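Notebook, Prirkville bench, October
Entry: G. Jardine. Read by Shona and Ruairi so far, initials in the margin of the paper copy.

Subject: house rules for the arm at the wash-up counter, second go

Started at 8.40 with the draft Lewis left on the shared drive. His version ran to four pages and most of it was copied from the rules for the big cell at Nokska, which has a fence and interlocked gates. We have a small arm with hobby-sized servos, a tray and a sink. Some of his text applies anyway and I have kept it. The rest I have gone through line by line, and this entry is the record of what stayed, what went and what is still open.

Background, for Struan when he is back. Log since the last rewrite stands at 2,541 pick attempts on the Ritchie build. Of those, 202 were stopped by the person at the bench. I went through the stops last night and 115 of them have no reason written down. That is our main failing and it has nothing to do with the hardware. If somebody presses stop and writes nothing, we can't tell a near miss from a sneeze.

Rule 1, stops. Every stop gets a line in the log before the next run starts. Time, who, why. One or two words will do ("cable", "odd noise", "hand in tray"). Shona asked whether stopping to answer the phone counts. It does. Write "phone".

Rule 2, hands. No hands inside the tray rim with the servos powered. Lewis had "no hands inside the working envelope while the arm is in motion", which is how the Nokska sheet puts it. I changed it for two reasons. Hardly anyone here can say where the envelope ends, but we can all see the rim. And an arm holding position is not a safe arm. It can be sent a new target at any moment, or lose power and drop. Powered means powered, moving or not.

Rule 3, water. Longest argument of the morning. Ruairi wants the arm moved to the other bench altogether. Shona says the counter is the job, as Girum want to see picking done next to a basin. Agreed for now:
- tap off and left off for the whole session
- no cups or bottles on the counter
- power supply and any mains adaptor kept off the counter on the sink side
- supply fed through the residual current device, test button pressed at the start of each day and ticked on the sheet
- anything that has been in water is dried before it goes in the tray
Ruairi still not happy and I have put his objection down here at his request. To go back to after the Girum visit.

Rule 4, cables. The slack has to be enough for full reach and no more. Before the first run, power off, somebody moves the arm by hand to each corner of the tray and watches the sheath and the loop at the wrist. If either snags on the rim or goes tight, fix it before powering up. I timed this and it takes under two minutes, so no excuses. Tape is allowed as a temporary hold but goes in the log with the name of whoever put it on, and gets looked at again at the end of the week. We have had tape on things since spring that everyone assumed someone else was dealing with.

Rule 5, objects. Only things on the object list go in the tray. Lewis had a clause about maximum mass and I have left the number blank until he weighs the set. Nothing breakable and nothing with a loose battery in it. If you bring in a new object, add it to the list first. Ruairi's set of keys does not qualify.

Rule 6, speed. Setup speed for anything new: new object, new script, new gripper fingers, new person. Ordinary speed only after ten clean runs in a row at setup speed. The ten is Lewis's number and I can't find where it came from, but no one had a better one.

Rule 7, changes. Software and hardware are not changed in the same session. If a bracket is swapped, the script stays as it was until the check moves have been done. Episode 836 is why. We had a new wrist plate and a new homing routine on the same afternoon and lost most of a day working out which of the two was wrong. It was the routine. An offset had the sign reversed.

Things I took out of Lewis's draft:
Fence and gate section, not relevant here.
Two-person key system. We have one switch.
Hearing protection.
The paragraph on collaborative operation. We are not claiming this arm is fit for working alongside people and I don't want wording on the wall that suggests we are. Nobody shares the tray with it. If that changes it needs a proper risk assessment, signed, and more than a notebook page.

Things I added:
Stop button to be within reach of the person watching and on the side away from the sink. At the moment it moves about depending on who was last here. I will fix a bracket for it.
The person watching is only watching. No emails and no editing the script for the next run. Shona says this doubles the hours needed and she is right, but the stops with no reason mostly come from sessions with one person doing both.

11.15, read it all out to the others. Two changes from that, both already in the text above (the drying line and "new person" in rule 6). Ruairi asked for a version short enough to tape up at eye level. I will cut it to one side of A4, large type, and keep the reasons in here.

Afternoon: tried the new start sheet from cold with Shona reading and me doing. Twelve lines, done in six minutes. Line 7 and line 9 were in the wrong order, as you can't check the home position before the servos are on. Swapped. Line 11 asks for "area clear", which means nothing, so it now reads "hands out, tap off, counter dry".

Open:
- mass limit, Lewis
- bracket for stop button, me
- bench question, after Girum
- what to do about the 115. I suggest we leave them as "unknown" and do not guess. Struan may have a view.
- somebody to read the whole thing who has never used the arm

Stopped at 4.50. Power off, supply unplugged.

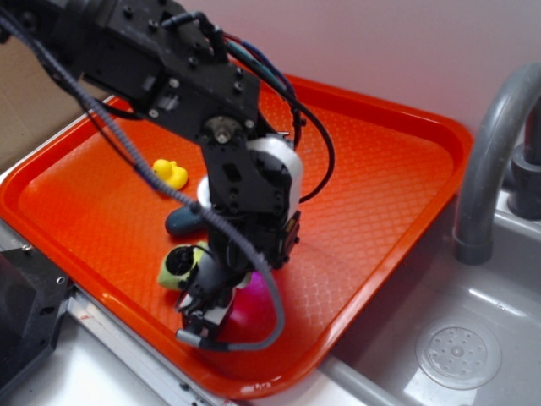 Can the person watching a run reach into the tray if the arm has stopped moving?

Only once the servo power is off. A still arm with power on counts as live under rule 2, so press stop, switch off at the supply, write the line in the log and then reach in.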